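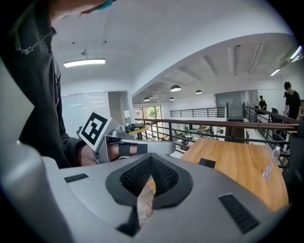 Hand-held grippers up on the mezzanine, tag card on the far one.

ishbel_m
Budget request has to go in by January. We're after more of the hand-held grippers, and Madigan have quoted for 5 pairs. My manager asked why we can't just buy one arm and be done with it. I have been staring at the wall since.

judex_fan
Because one arm from Judex eats the lot and then you still need someone to teach it. Get the grippers.

Reshma Sibiya
Disagree, a bit. We bought grippers first at Cidgate and had two years of lovely recordings with nothing to play them back on. Put an arm in the plan, even if it's for next year.

ishbel_m
Next year is where I keep all my best equipment.

aoife_b
Whatever you do, budget for the boring stuff. Straps, spare fingers, printed tags, somewhere to charge things. Our spares order had 39 lines on it and the finance office queried every one, including the tape.

judex_fan
Tape is a consumable. An arm is a commitment. I stand by my post.

Reshma Sibiya
You stand by it because you've never had to explain the recordings to a director.

ishbel_m
Could I ask for three pairs and a deposit on an arm?

aoife_b
You could. Ask for 5 and let them feel clever cutting it to three. Get the service cover quoted separately though, Madigan tucked ours into the unit price and we paid it twice.

ishbel_m
Right, off to ring Madigan.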